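Nimik is a student project at Westen in which garment handling is taught to a robot from demonstrations made with a hand-held gripper. It was started in October by the Plorkero club. 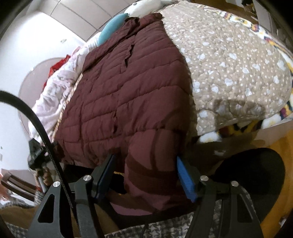 Quilted jacket held between the gripper's blue pads.

The club claims 778 demonstrations, 90 of them with padded coats. No results on unfamiliar garments have been published, and the claim that Nimik "understands clothing" rests on the club's own newsletter.

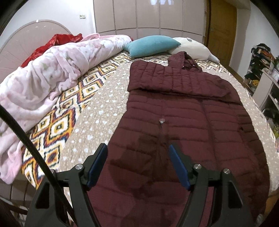 Deming Lei has objected that 400 of the demonstrations repeat the same 3 garments and show little beyond patience.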